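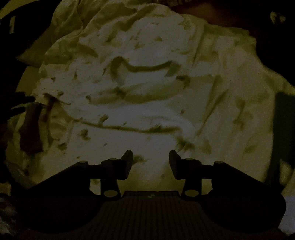 Stained white cloth.

1/ A thread on hard water and laundry. Clastville's supply tested at 200 mg/L as calcium carbonate in August. Drultmont, one valley over, tested at 121. Same detergent, different wash.

2/ Calcium and magnesium ions bind to surfactant. Whatever is bound can't lift soil. With true soap you also get an insoluble curd, and it settles back into the weave as gray film.
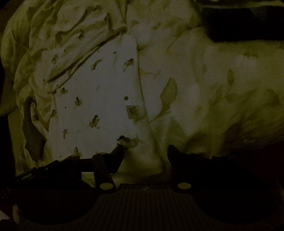 Marks and creases, low light.

3/ Most powders contain a builder (zeolite, citrate or carbonate) to tie up hardness. Many liquids carry less of it. In Clastville I dose powder at the "hard" line on the scoop and leave the liquid for wool.

4/ Carbonate builders have a cost. They precipitate calcium as fine scale, and over roughly 100 cycles line-dried cotton gets noticeably stiff. Citrate keeps it in solution.
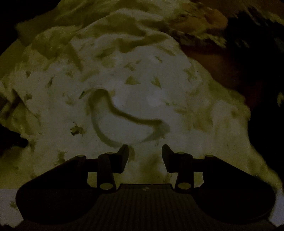 5/ Softening at the inlet. The Jitaru resin cartridge goes on the cold feed only. Regenerate with salt when the test strip turns. A warm wash on my machine heats its own water, so the hot feed doesn't matter.

6/ Fabric softener is a separate thing. It deposits a cationic layer on the fiber and cuts absorbency. It does nothing about hardness. Skip it on towels.

7/ For film that has already built up: citric acid, 2 tablespoons in the drum, warm cycle, no detergent. Never combine it with chlorine bleach.
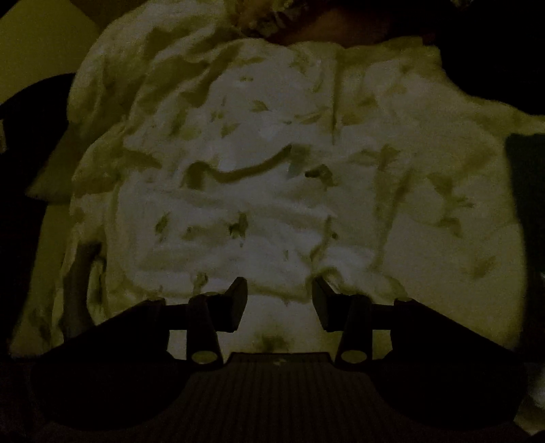 8/ Rust spots are iron, so a softener cartridge is the wrong first purchase. Get the iron number before buying anything. Plulent strips read hardness and iron on the same pad card.

9/ Next thread: drain temperature and why the eco cycle runs so long.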